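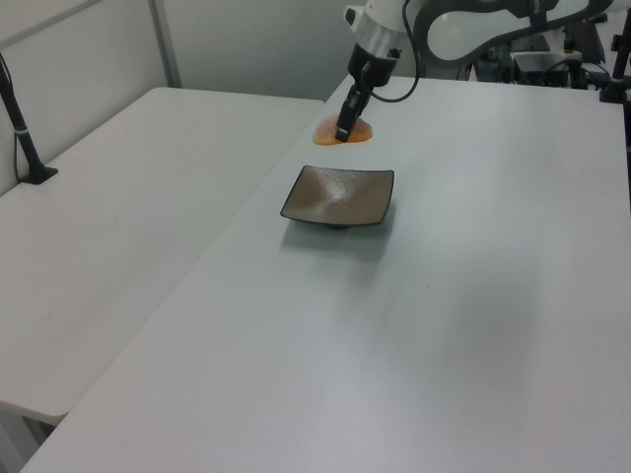 Gear & Training

The Aditz Starting Blocks, After a Full Season With a Club of Beginners

I have been putting off writing this because I wanted to give these blocks a fair shake, and a fair shake for starting blocks means a whole season of teenagers kicking them, dropping them and leaving them out overnight. We've had that season now, so pull up a chair.

A little background first. I help coach the sprints for a youth track club called Toft, and I've been at it long enough that my first group of kids is now bringing their own kids to practice. For years we got by on a set of hand-me-down blocks so heavy that only the throwers wanted to carry them. When the foot pads finally let go on two of those in the same week, we had to go shopping, and after a lot of back and forth with the other coaches we settled on the Aditz. I bought 3 sets out of the equipment fund, and I liked them enough by midsummer that I paid for one more myself so I could take it home and fuss with it in the garage.

What you get in the box is a center rail, two pedals, a bag of short spikes for synthetic track, and four long pins for cinders or dirt. The long pins pleased me more than they should have, because our practice track at Likgate is still the old cinder kind on the back straight, and so many companies seem to have forgotten that tracks like ours exist. You tap the pins in with a rubber mallet (not included, and I do think for the price they could have thrown one in) and the rail sits down nice and snug.

Now, the pedals. They slide along notches in the rail and lock with a lever you can work with your thumb. On the old blocks you had to pull up on a spring pin, and if you had small hands or cold hands you were going to be there a while. Our youngest sprinters can set the Aditz themselves, and that changed practice more than I expected it would. I used to spend the first part of every Wednesday session crouched down at one lane after another, moving pedals for people. These days I stand where a coach ought to stand and watch them start!

The angle adjusts too, in five positions. Most of my kids live in the middle one and never leave it. Asnakech Feyisa, our best 200 runner, likes her front pedal laid back flatter than I would ever have told her to put it, and she gets out beautifully, so I have stopped offering an opinion. The angle is changed by lifting the pedal off its hinge bar and setting it down in another slot. It's a bit stiff when new. By August ours had all loosened up to just about where I'd want them.
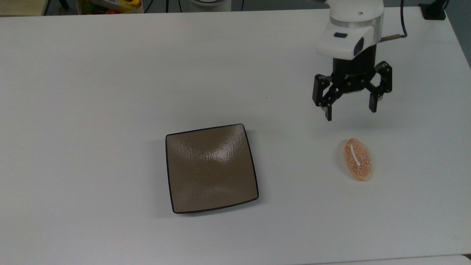

Grip is the thing people ask me about the most when they see us unloading the van. The pads are a ribbed rubber with a fairly shallow tread, and in dry weather I have no complaints at all. Spikes bite in, the foot stays where it's put. In the wet I'd call them good and leave it there. We ran a meet at Pivham in a steady drizzle, with puddles in lane one and everybody's socks soaked through, and a couple of the bigger boys felt their back foot creep on the pedal. None of them fell or anything close to it, but they noticed, and once a sprinter has noticed something like that he's going to think about it in the set position when his mind should be quiet. A towel over the pads between heats took care of most of it.

My one real grumble is the paint on the distance markings. There's a little printed scale down the side of the rail so an athlete can remember her numbers, and it's a lovely idea, but on our most-used set it had worn off at the front end before the season was half over. I've gone over it with a paint pen. If you buy these, you might do that right away, and maybe put a coat of clear nail polish on top (a trick from one of our hurdlers, and it's held up better than my pen did on its own).

As for weight, one set is light enough for a ten-year-old to carry by the handle without banging her shins. I did worry that light would mean slidey, and on a synthetic track with the short spikes in all the way I haven't seen a block shift yet. You do have to step on the rail and press it down, though. Kids who just set it on the ground and walk off will find out about it at the gun.

I should say something about the company, since that matters when you're buying for a club. One of our levers came bent, and I wrote to them expecting the usual runaround. A very kind woman named Rozália Kiss wrote me back the same afternoon, asked for a picture of the part, and had a new lever in our mailbox within the week. She also put in a spare, along with a note wishing the kids luck at their next meet. I read it out loud at practice and they cheered.

Who are they for? If you coach a school team or a club and you want something sturdy that children can adjust on their own, I'd buy them again tomorrow. If you're fitting out a stadium for championship racing you'll need blocks wired for false start detection, and the Aditz doesn't come that way. And if you're a parent thinking about a set for one eager kid at home, I'd wait a season and see if the eagerness lasts, then ask your club whether you can borrow a pair over the winter. Lots of clubs will say yes. We do, as long as they come back with all the spikes in the bag.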